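Getting Your Workshop Ready for Cold Weather

November | Posted by the Haugland Home & Shop desk

We use cookies to remember your settings. OK | Manage

The first frosty morning always gets me excited about shop chores (I know, I know), and an afternoon out there now pays you back all winter!

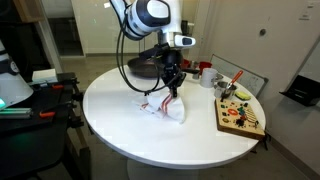

Start with the heater

Pull it out and vacuum the grille before you plug it in for the season. Dust that sat there since spring will smell awful the first time the coils get hot, and it can scorch. Keep 3 feet clear on every side and plug straight into the wall, never a power strip.

Bring in the stuff that hates freezing

Latex paint, wood glue and caulk all go bad if they freeze. Mine go in a lidded tote in the hall closet — it takes four minutes and saves me almost 80 dollars in ruined cans. Write the room and the color on each lid while you're at it.

Wipe down the metal

Saw tables and plane soles rust fast when warm air hits cold iron. Rub off any spots with 400 grit paper and a drop of oil, wipe clean, then add a thin coat of paste wax. I love how the boards glide after this!

Oily rags

Hang them outside, spread flat, until they are stiff and dry. A wadded-up rag with linseed oil on it can heat up and catch fire all by itself.

Check the floor and the lights

Sweep, coil the cords, and put a rough mat by the door for snowy boots. Swap any flickering tubes now, before it's dark at 5 p.m. Press the test button on the smoke alarm too, and on the outlet by the sink.

Get our shop tips by email. Enter your address to subscribe.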